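# Custon sim pack – worth it for the scale strip / sliding task?

Been on the free tier of Custon for a while, thinking of paying for the task pack (the one with the arm on the wood table and the numbered strip). It's 67 a month for one seat. I want to practice push and slide stuff before I let our real arm near anything that costs money.

Grabbed this from the wrist view while the demo was open: 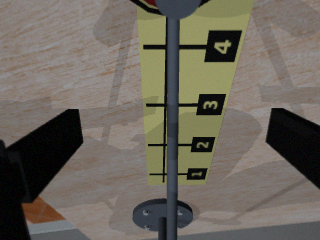

## What I need to know

- does the strip scale come out the same from every view? In my wrist view the numbers are yellow on black and sit sideways, and I can't work out which end the score counts from
- the shadows on the table are pretty heavy. Does that mess up training or do you just leave them on
- can I swap the gripper? ours is from Gajdoš, nothing like the stock one
- refund if it wont run on my box?

Running the August build. Support hasn't answered yet, so asking here.

## Answers

### Answer 1 – accepted

Have had the pack since spring, one seat, mostly used for a school project at Homen. Going down your list.

Score: ignore the labels. Read the distance out of the episode log, it's in millimeters and it doesn't care what the camera sees. I wasted an evening trying to read numbers off the renders. The log column is called slide_mm, it's off by default, turn it on in the task settings.

Shadows: I leave them on. Did 200 episodes with and 200 without, same seed. The run with shadows took longer to settle but held up better when I moved the light. Your mileage etc.

Gripper: yes but its fiddly. You need your own mesh plus a collision file, and the import tool complains about the flange offset every single time. Fix the offset by hand, then save, then re-open. If you don't re-open it keeps the old one.

Before you pay, open the side view and check where the target sits. Mine looks like this with the default start pose: 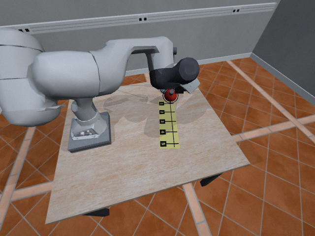
*Side view, red ball at the top of the strip, numbers going 1 to 5 toward you.*

If your ball loads somewhere else your config is old. Delete the cache folder and load again. Also the side view is much easier for debugging than the wrist one – I only use wrist for the training input.

Is it worth 67? For a month or two, yeah. Get your data, cancel. The yearly plan is 581 and I don't see enough new tasks coming to justify that.

### Answer 2

Refund: got mine, took a while. You have to send the hardware report from the launcher or they just close the ticket. Mine was an old laptop card, it'd load the table and then crash when the arm started moving.

Brastasness has a similar pack at 258 one time, no subscription. Looks worse, contact physics felt mushy to me, things kept creeping after they should of stopped. But you own it.

### Answer 3

just buy it, physics is fine

**Comment from Vratislav Machala:** fine for what though? On my machine it needed a smaller timestep before pushes were repeatable. Default is too coarse if you're going to compare against a real arm. Halve it and see if your numbers change, if they do halve it again.

**Comment from the asker:** ok, halved it, numbers moved a lot. Halving again tonight. Found slide_mm too, thanks. Going monthly.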